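Gripper fingers no longer meet evenly after swapping one pad

Posted in Help > Arms and grippers
1/15/19

I look after a small tabletop cell with one arm and a parallel gripper. It does pick and place on household stuff: a foam cube, a slice of toast, a banana, a plate. The fingers are not a matched pair. The left is a thin prong and the right is a taller slotted piece with a small pad on the end.

I replaced the pad on the right finger and since then the gripper closes off center. Soft things still get picked up, but the plate tips when it is gripped by the rim. I ran the homing routine 2 times and it made no difference. The controller is a Torno, the fingers came from Pirnasport with the last order.
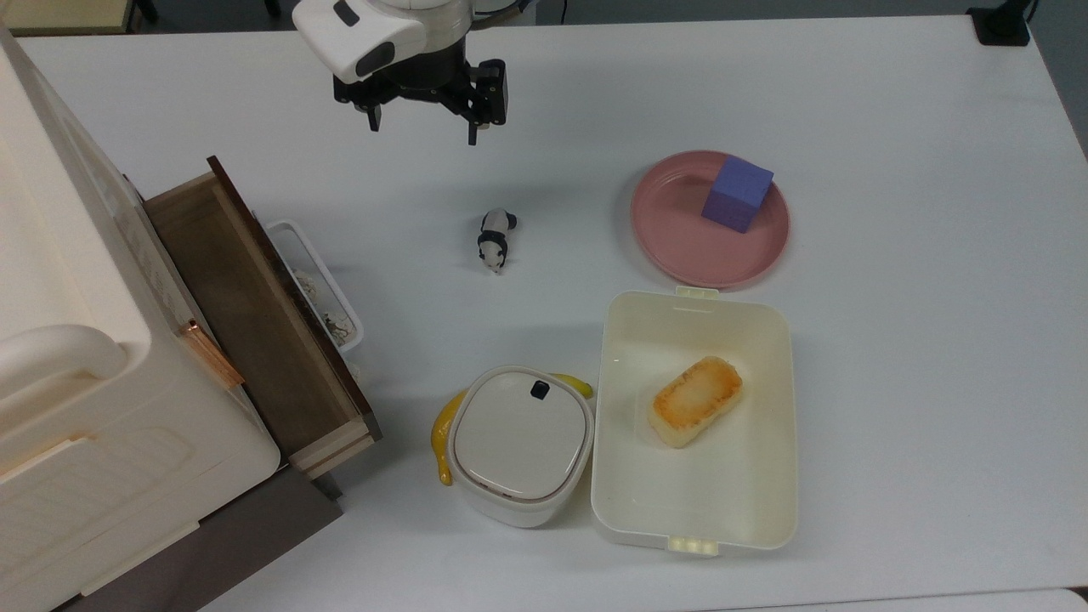
With the fingers open I can't feel any play in either one. Closed with nothing between them, there is a gap at the tip that I can slide a business card into, and none further up. Do I have to recalibrate the whole arm for this, or only the gripper? I would like to avoid the arm if possible, the last time was in April and it took me most of a day.

Answer 1 (accepted), score 9

Only the gripper. The arm calibration doesn't know anything about the pad.

A gap at the tip and contact higher up means the finger is sitting at a slight angle. Loosen the screws that hold the right finger, close the gripper at the lowest force setting on a flat piece of metal, and tighten the screws a little at a time, alternating. Then open it and check with the card again. If the gap is gone, home the gripper and save the new zero.

Also look under the pad. Old glue left in one corner is enough to do this. I scrape it off with a plastic blade and wipe with alcohol – don't use acetone on the fingers unless you know what they are made of.

If the new pad is thicker than the old one you need to change the tool offset too, otherwise the grip point stays off to one side.

Comment: It was glue. Took the pad off, cleaned it, put it back, gap gone. Had to redo the zero as well.

Answer 2, score 4

Which firmware? On our Zelto the zero was not saved unless you powered down after homing. Might be the same.

Answer 3, score 0

just get matched fingers from Pärn, we had 5 sets and never any trouble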